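How to stand your first night watch (and not hate it)

Updated December 2021

Writing this between watches so it's short. New trainees on the Berkura keep asking me the same stuff, so now it's a page.

Before you sleep
Eat dinner even if you're queasy. Crackers count. Lay out your clothes in the order they go on, harness on top. Red headlamp around your neck, not in the bunk, you will lose it in the bunk. Fill your water bottle. Lights out by 2000 if you've got the midwatch, and yes, it feels silly going to bed like a toddler.

Wake-up
You get called 20 minutes before. Answer out loud, with words. A grunt doesn't count and whoever woke you will come back and be less nice. Feet on the floor before they leave. Dress sitting down if she's rolling. One more layer than you think. On the Van Leeuwen I went up in a sweatshirt off Urkgate and shook for four hours, never again.

Getting on deck
Clip in before you step out of the companionway. Stand still for a bit and let your eyes adjust. Then find your watch leader and say your name. They can't see your face.

Taking over the helm
Person on the wheel tells you the course. You say it back. They tell you how she's handling, how much wheel she wants. You take hold, say "I have the helm," and repeat the course again. Then tell the mate. Don't chase the compass. Small turns, wait, see what she does. If you're off by more than 20 degrees say so right away, no one will yell.

Lookout
Scan slow, horizon first, then closer in. Report any light, even if you think its a star. Bearing, color, what you think it's doing. No phone. A lit screen kills your night vision and you've got to start over.

Boat check
Every hour, 3 spaces: engine room, forepeak, galley. Look, listen, smell. Bilge level goes in the log as a number, not "fine." Touch the door latches. Tomomi Kudo taught me to do the loop in the same direction every time, and I still do it that way, I skip less.

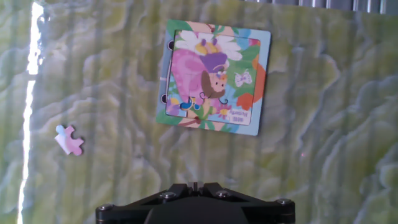
Staying awake
Stand up. Sitting is the end of you. Swap jobs every hour if the leader allows it. Cold air helps, sugar only sort of. Talk to people, quitely, there are folks asleep right under the deck. Our old Vorkari crew did word games and those get bad by 3 am but they work.

Handing over
Wake your relief on time. Tell them the weather and what to wear, and whether it's wet up top. Make fresh coffee if you drank the last of it. Write your log entry before you go below, while you still remember it. Stay until your relief says they've got it.

Then bed. Hang the wet gear up first. Harness back on its hook, straps untangled.

Will add a bit on sail handling in the dark when I get time.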